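GREWAL AUTOMATION GROUP, LUSTHORPE SITE
Minutes of the Station Setup and Maintenance Meeting
Held 10/30/23, Training Room 2

Present: station lead, maintenance technician, two operators, data quality representative, safety representative
Apologies: purchasing

1. Minutes of the previous meeting
The minutes of the August meeting were accepted with one correction. Under item 4, "left cable" should read "both cables."

2. Condition of the Padier station
The maintenance technician reported that the pair of hand-held grippers had been inspected against the Grundanari checklist. Jaw travel on the left unit was within limits. The right unit closed slightly off center and was adjusted. Screws on both mounting plates were checked for tightness and marked with paint pen.

The technician asked that the plates be checked again after 24 hours of use. Agreed.

3. Table layout and starting position
The station lead presented the current layout for the tray and rack task. The rack stands on the rear half of the table, and the tray is set down at an angle in front of it. Operators begin with one gripper in each hand, near the front of the table, with the jaws open and directed toward the tray. 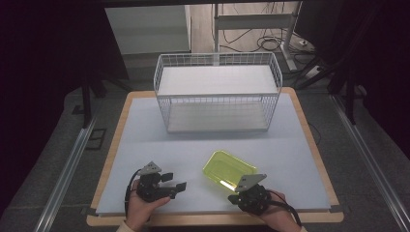
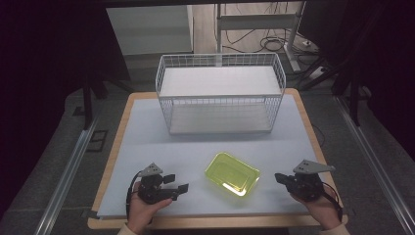
Item 3: Padier station, tray and rack layout, both grippers in hand.

One operator asked whether the angle of the tray should be fixed. The data quality representative replied that some variation is wanted, but that the tray must remain in front of the rack. The written procedure will be changed to say so.

Glare on the tray was discussed. The data quality representative will compare recordings made with the overhead lights at two settings and report back.

4. Cables
The safety representative noted the coiled cables and the power strip on the floor behind the table. It was agreed that they will be gathered and tied off clear of the stand. The gripper cables are to keep enough slack for a full reach to the rack. Operators will check each connector by hand before the first recording of a shift.

5. Calibration
Calibration of both grippers is now due after every 2880 minutes of recording time. The full procedure takes about 7 minutes per gripper. Results are to be entered in the station log, including any that fail.

6. Spare parts
One set of gripper fingers remains in stock. Purchasing will be asked to order two more sets and a replacement cable.

Action items
Maintenance technician: recheck mounting plates; tie off floor cables.
Station lead: revise written procedure; send parts request.
Data quality representative: lighting comparison.

The next meeting will be called when the lighting comparison is complete.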